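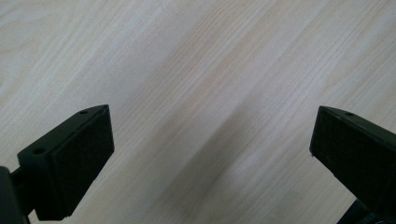
Minutes & Notices

Trimevdale Neighborhood Library Friends – minutes of the fall meeting, 23 October 2024

Present: Barrett Nguyen-Tran (chair), Marisol Pettigrew, Gus Dvorak, Juraj Zeman, Raelene Ruddock (minutes), and a good number of members who came in out of the rain and were very welcome. Apologies were received from the Wojcik family, who are all down with colds. We send them our love and a promise of leftover cake.

1. Minutes of the last meeting
Read and accepted with one correction. The spring talk was on beekeeping and not bookkeeping, although Gus said he would have gone to either.

2. Matters arising
The back door now closes properly. Marisol has returned the spare key to Jarley Street Hardware, where they keep it behind the counter for us. The lost umbrella is still lost.

3. Book sale
Marisol gave a lovely full report on the September sale, which brought in $2000 before expenses, our best yet. Cookbooks and mysteries went in the first hour, and the children's table had to be refilled twice. We were left with 13 boxes, mostly travel guides and old encyclopedias, and Juraj has kindly offered to drive them over to the Zellham thrift store when his truck is back from the shop. There was a long and friendly talk about whether to keep taking encyclopedias at all. Several members were fond of them and one had learned to read from hers. It was agreed that we would stop accepting sets after the new year, but that single volumes with nice maps could still come in at Marisol's discretion.

Hardcovers stay at a dollar. A motion to raise paperbacks to 50 cents was made by Gus, seconded by Juraj, and carried.

4. Winter reading evenings
Barrett has drawn up the list and passed it along the rows. Evenings will start at seven and finish by half past eight, so that people with early mornings can get home. Raelene will read first, from her grandmother's letters, which she has been typing up all summer. We still need readers for two of the dates after the holidays. Poems, recipes, a chapter of something you love – all of it is fine, and you don't need to be a performer. Please speak to Barrett if you're even a little bit tempted.

A member asked about hearing loops. Juraj will find out what the branch already has in the closet and report back.

5. Membership
We have 53 paid members, and we were delighted to greet three new faces tonight. Dues stay the same. Marisol asked that anyone who has changed their email address let her know, as the last newsletter bounced back from quite a few of you and she hates to think of people being left out.

6. Large-print shelf
Gus reported that the large-print shelf is well used but very heavy on westerns. He has been through the request slips and would like to buy more biographies and some gentle romances. Agreed that he may spend up to $200 of the sale money, with a note of titles brought to the next meeting. Gus thanked everyone for trusting him with the romances.

7. Any other business
The coffee urn drips. Juraj will look at the tap.
Raelene asked whether the meeting could begin fifteen minutes later for the sake of those coming by bus from Zellham, and this was agreed with pleasure.
Thanks were given to Marisol for the apple cake, and the recipe will go in the newsletter, walnuts optional.

8. Next meeting
March, in the reading room as usual, at 7:15. Date to be confirmed by email and on the notice board by the front desk.

The meeting closed at 8:40, though a fair number of us were still talking when the lights went off.

R. Ruddock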